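From: Yuk-lan Lo
Date: 2018-12-13
Subject: Re: [parents] Port access days

> Our son is 10 and starts maintenance in July. The clinic in
> Kimamville wants him there by 8 for his port draw. He gets sick
> in the car. Does anyone put the numbing cream on at home?

We do. Our daughter was diagnosed 13 months ago and we drive in from Utora. I put the cream on before we leave and cover it with plastic wrap. Ours needs over 20 minutes to work, but ask your nurse what she wants for him.

For the car, we stopped giving her breakfast first. She has dry crackers at the clinic after the draw. Ask about the nausea medicine too. We had to ask twice.

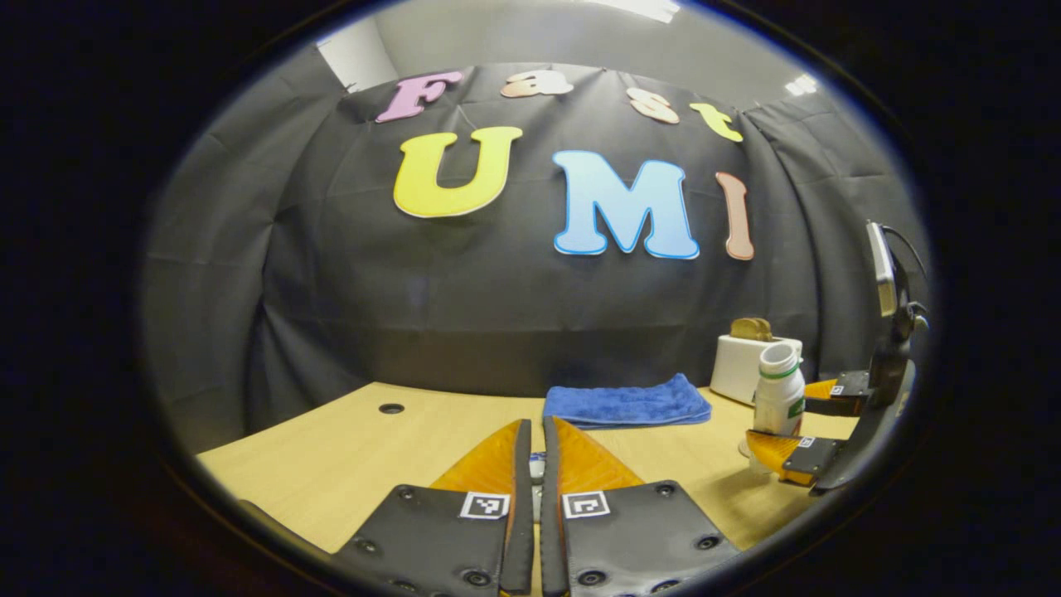 Tabletop, black cloth behind.

Bed 12 by the window is the quiet one if you can get it.

Yuk-lan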